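Packaging and Product Design, Unit 2
Handout 3: Tapered forms
6/10/23

A tapered form is one whose sides draw in towards one end. Buckets, plant pots, paper cups and waste bins are the usual cases. This handout covers why makers choose the shape and what it costs them.

Stacking
Straight-sided tubs cannot sit inside one another. Tapered tubs can, and the saving in transport is large. In the Brodport exercise you compared a pallet of straight tubs with a pallet of nested ones. The straight tubs came to 799 and the nested tubs to 3000. Bring your working to the seminar, including the rim height you used.

Release from the mould
A moulded part shrinks as it cools and grips the core. A small slope on each wall, called draft, lets it come away. Deep parts and textured walls need more draft than shallow, smooth ones. Ribs inside the part need it too, and students often forget them.

The rim
Most of the stiffness of an open container is in its rim. A turned or thickened band stops the mouth going out of shape when the container is lifted full. It also sets how far one piece drops into the next. If the stop is too low the stack jams, as it did with the first Pliltero tub.
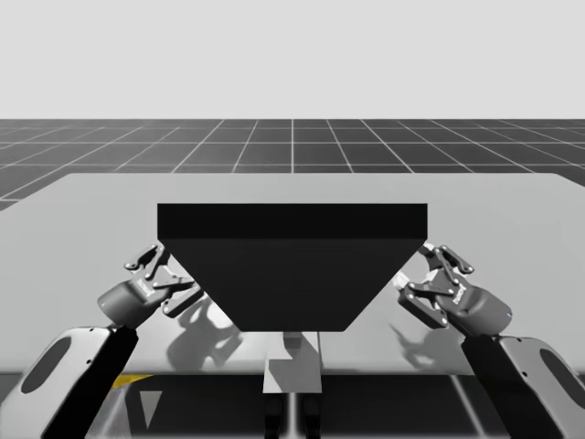

Drawbacks
A tapered container holds less than a straight one with the same opening. It is also easier to tip, as the base is small and the weight sits high when full. On a shelf, a row of them leaves gaps at the bottom.

Labels are harder to fit. A flat strip wrapped round a cone will ride up at the ends, so the label has to be cut as a curve.

For next time
Read the Chuensuk case in the course pack. Measure 2 tapered containers at home, top, base and height, and work out the wall angle of each. Drawings should be in pencil, with dimensions in millimetres.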